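Ticket 697 — Pumasdale branch catalog search returns nothing after import
Status: Resolved, left open for comments
Product: Prallorine (library catalog)
Server: Nina
Priority: High, then Medium

First report
Searching the public catalog for any title added in the November import gives "No records match." The records exist. I can pull them up by item number at the desk, and they print fine on spine labels. Older titles search normally, so the whole index isn't gone. We loaded nearly 3,000 records from the Coltimwood collection and as far as I can tell none of them can be found by title, author or subject.

What I tried first
Cleared the browser cache on both public terminals. No change.
Signed out and searched as staff. Same result.
Restarted the search service on Nina. It came back in under a minute, no errors, no change.
Ran the small reindex from the admin page (Tools, then Search, then Refresh). It said "Complete" almost instantly, which made me suspicious, and rightly so!

Update, 10:40 a.m.
This is getting interesting. The refresh log says it looked at every record and skipped the Coltimwood ones with the note "unchanged." Prallorine decides what to index by comparing the modified date on the record with the date of the last index run. The imported records kept the modified dates from their old system, and those are years back. So every night the indexer looks at them, sees an old date, figures it already has them and moves on.

I love this kind of bug. Everything is doing exactly what it was told to do.

Update, 11:15 a.m.
Tested with a single record. Opened it at the desk, added a space to the notes field, saved, ran the refresh. It showed up in the public search right away — title, author, subject, the works. Took the space back out and saved again, still there. So the theory holds.

Attached to ticket: 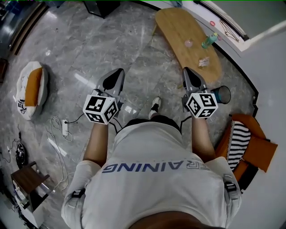
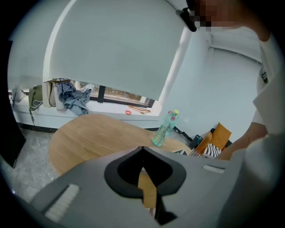
Update, 1:30 p.m.
Looked at two ways to fix the rest.

Option one is to touch every record in a batch edit so the modified dates move up to today. It works, but it wipes out the old dates, and the Coltimwood people did ask us to keep those. They use them to tell which entries were rewritten during their own cleanup.

Option two is a full rebuild, which throws out the index and reads every record from scratch no matter what the date says. It's slower, and the public search is down while it runs. The dates stay as they are. I'm going with this one.

Full rebuild, steps as run
1. Backed up the database on Nina and checked that the backup opens.
2. Put the "search is resting" notice on the catalog front page.
3. Stopped the nightly job so the two wouldn't run into each other.
4. Checked the disk. The rebuild writes a second index next to the old one, so it needs twice the room.
5. Started the rebuild from the command line with the ignore-dates setting turned on. The button on the admin page doesn't offer this setting.
6. Went and shelved returns.

Update, 4:05 p.m.
Rebuild finished with 12 warnings. Read through all of them. Every one is a record with no title in the title field, where somebody had typed it into the subtitle instead. Fixed by hand at the desk, and those show up now too.

Searches I tried afterward: river maps, bee keeping, the local cookbook from the church sale, and a few author names with accents in them. All found! The accented names even work if you leave the accents off, which they didn't do before. I have no idea why the rebuild fixed that, but I'll take it.

Took the notice down and turned the nightly job back on.

Update, Monday morning
Nightly job ran clean over the weekend. Public search still finds the new records. One patron has already put a hold on a Coltimwood title, so holds are fine as well.

Still to do
Ask Prallorine support if the importer can stamp a separate "date loaded" and have the indexer look at that one too. I've written it up as a feature request and linked it to this ticket.
Add the ignore-dates setting to our import checklist, right after "check item types."
Delete the old index on Nina once we've had a full week without trouble.

Dropping priority to Medium. If anyone at the other branches gets "No records match" on something you know is in the catalog, look at the modified date on the record first, then reply here with the item number and I'll check it against the log.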